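November 15, 2025

I have been trying to clean out my condiment shelf since January, and I would like it noted that I've made progress. The fridge door now closes on the first try if you lean.

The trouble started when Sum-yee came over to borrow a colander and stood in front of the open fridge for longer than a colander requires. "You live alone," she said. I do. I also own 2 jars of the same capers, both open, because the first one got pushed behind the horseradish and I assumed the worst.

So I took everything out and read the dates. The oldest was a mint jelly that predates my lease. I don't like mint jelly. I have moved it between apartments, wrapped in a dish towel, like a family clock.

Then there are the packets. My mother kept soy sauce packets in a coffee can, and I keep mine in a drawer, so you can see how far the family has come. Adom Bawa, who I used to share an office with, once told me he'd counted his and got to 285. I laughed at him at the time. I have decided not to count mine. 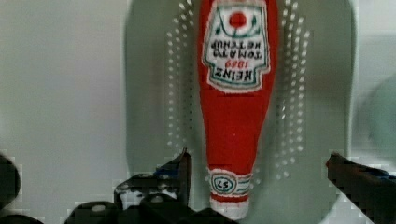

Ketchup is the one I defend. People who will spend 50 dollars on a bottle of olive oil get very moral about ketchup, as if wanting it on eggs were a failure of upbringing. Kuo-hua puts it on fried rice and has stopped telling people, which I think is a shame. My grandmother did the same and she was feared in three counties.

Mustard is different. Mustard multiplies. Someone gives you a jar with whole seeds in it, then a jar with honey, then one with a beer in it from a shop in Burkar where everything has a ribbon on the lid. You can't throw out a gift with a ribbon. You can't eat it either – it tastes like a wet barn – so it gets a shelf of its own and you buy the yellow kind for sandwiches.

The mint jelly is gone now. I scraped it into the trash and washed the jar, and then I kept the jar, which is a good size. The capers I combined. The beer mustard went back in on the top shelf, behind the milk, until I can find out whether Siu-fong likes mustard. Her birthday is coming up.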